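How to Block a Beanie Without Turning It Into a Pancake

You knitted a hat. It came off the needles looking like something you'd pull out of a vacuum cleaner. This is normal, and blocking will fix most of it. What blocking will not fix is a hat that is four inches too big, and I say that as someone who has tried it with four inches and a lot of optimism.

I run a very small hat business called Flumlow, and by small I mean the shipping department is a drawer. I've blocked every hat we've sold, and also a few we haven't, for reasons visible from across a parking lot. Here's how I do it.

What you need

A sink or a bowl
Wool wash, or plain baby shampoo
Two old towels
A balloon, or a dinner plate if you're making a beret or anything slouchy
A clear, flat surface the cat doesn't know about

Step 1: Soak it

Fill the sink with lukewarm water, add a small squirt of wash, and push the hat under until it stops fighting you. Leave it for 20 minutes. Don't rub, don't wring, don't swish it around to see what happens. What happens is felt.

If your yarn is a strong red or a deep blue, expect some color in the water. My batch of Bakis in the dark teal bled like a crime show. A splash of vinegar is the traditional remedy, and as far as I can tell its main effect is that your hat smells like salad. Rinse until the water runs clear and move on with your life.

Step 2: Get the water out

Lift the hat out with both hands underneath it. Wet wool is heavy, and if you hoist it by the brim you'll have invented a scarf. Squeeze gently, lay it on a towel, roll the towel up, and stand on it. Standing on it is my favorite step. Wear socks.

Step 3: Pick your shape

For a regular beanie, blow up a balloon to slightly smaller than your head and pull the hat over it. Set the whole thing in a mixing bowl so it doesn't roll off and go under the couch.

For a beret, use a dinner plate. Slide it inside the damp hat, center it, and let the brim gather loosely underneath. You want a flat plate with a smooth rim. Anything fancy and scalloped around the edge will leave its pattern in your knitting, and you'll be telling people it was a design choice until April.

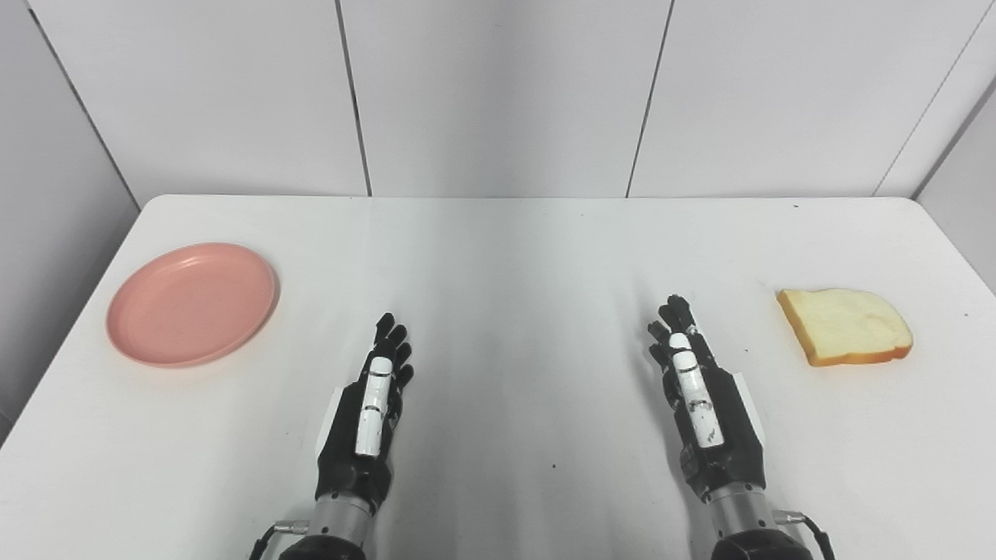
Pink plate, white table, one slice of bread.

Plate size matters more than you'd think. Go too big and the stitches open up until you can read a newspaper through the crown. I take the flat width of the unblocked beret and pick a plate about an inch wider. If it takes real effort to get the plate in, find a smaller plate.

Step 4: Leave the brim alone

Ribbing is stretchy because it's bunched up, and if you dry it stretched, it stays stretched. Pat the ribs together with your fingers and walk away. For berets, Urmila Saxena taught me to run a length of smooth cotton through the edge of the brim and draw it in to the size of the head it's meant for. She has been knitting much longer than I have and was very polite about the hat I showed her. 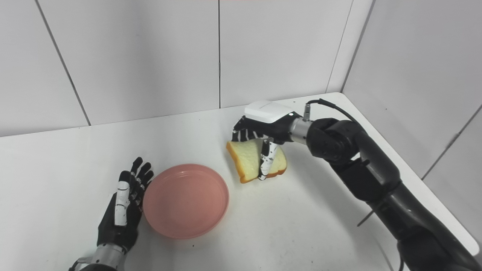 Step 5: Wait

Dry it away from the heater and out of direct sun. A thin beanie takes a day in my house. Thick wool takes two, and the inside of the crown is always the last part to dry, so stick a hand in there before you declare victory. Halfway through, I flip berets over so the bottom gets some air.

Please don't use the hair dryer. I used the hair dryer once on a Mokgethi order that was due at the post office, and the customer received a hat with one very confident side.

Step 6: Pompoms go on last

Always. A soaked pompom takes forever to dry and comes out looking like it's had bad news. Tie it on once the hat is bone dry, knot it inside, and give it a shake.

A word about acrylic

Acrylic doesn't hold a block the way wool does. You can wash it, pat it into shape and let it dry, and it'll look neater, but it will mostly go back to doing what it wants. Steam will change it for good, and if the iron touches it, you now own a shiny hat. Try it on your swatch first. If you didn't make a swatch, welcome, there are a lot of us.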